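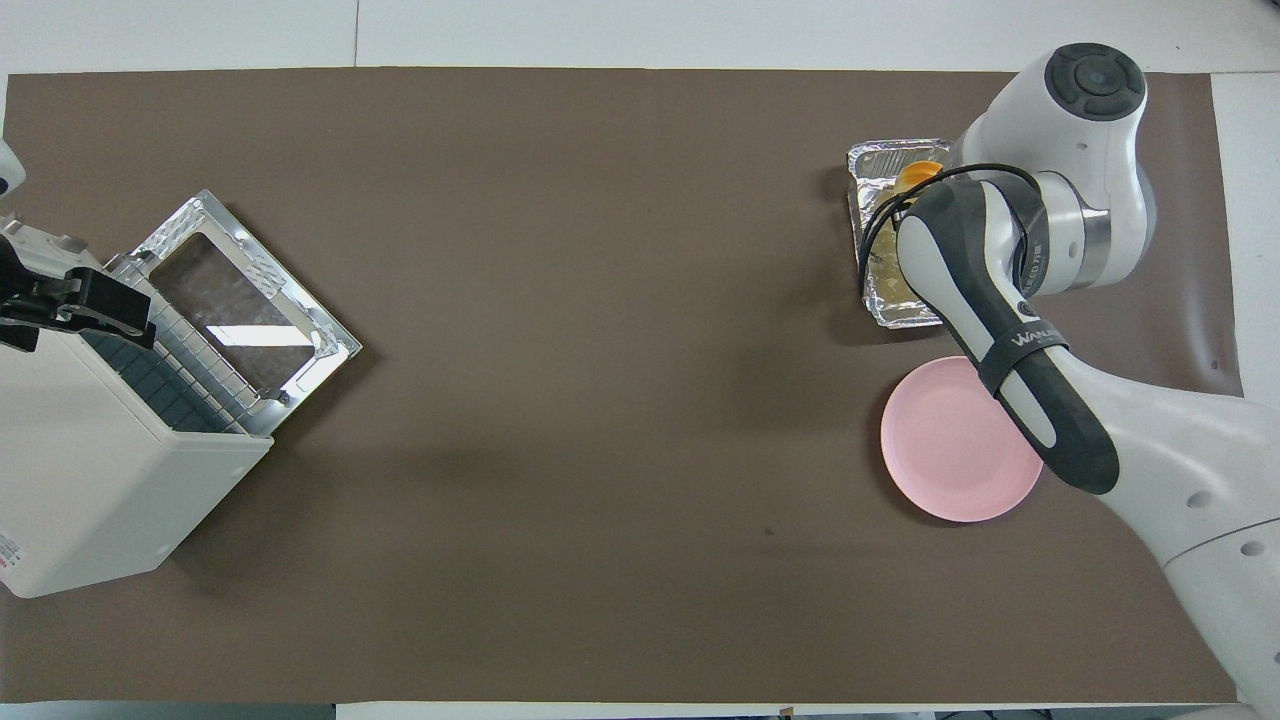
Countertop oven with the door open, on a brown paper mat.

Numesum Kitchen Items – Data Card

Summary
Numesum is a collection of 2123 color images of small kitchen appliances and cookware on tabletops. It is maintained by Zollex.

Contents
Ovens are recorded with the door open and closed. Labels cover the body, door, window, rack and latch – 19 part names in all.

Known limits
Glass and polished steel show reflections, and part outlines may be less exact there.

Version
Jan 25, 2021. Contact: Nhi Hoàng.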